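The Bin by the Rug

Iolanda Amaral has been sorting shared workrooms for 8 years, and she still starts on the floor. Desks can wait. What people trip on comes first – bags, cables, power strips, whatever rolled off a table in October and stayed there.

She works with plain plastic bins, one to an area. Anything lying loose goes in, long or short, and gets sorted later at a table. Bags that have been emptied are folded and kept.
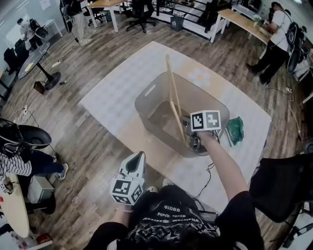 Vira Ivanyshyn wrote to us that one bin per area was too many in her own studio, and that she ended up with 30 of them, half never opened again. She now keeps two and empties both before lunch.

Amaral doesn't argue with that. A bin that isn't emptied is just another pile, she says, and two may be plenty for a small room. Boxes with solid sides are harder, as people forget what they put in them.
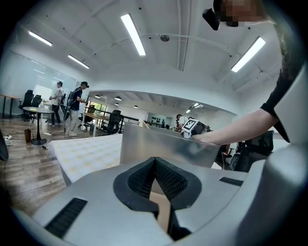
She writes the contents on a strip of tape and sticks it to the short side, facing out. Cables get a box of their own – coiled, tied and never mixed with pens.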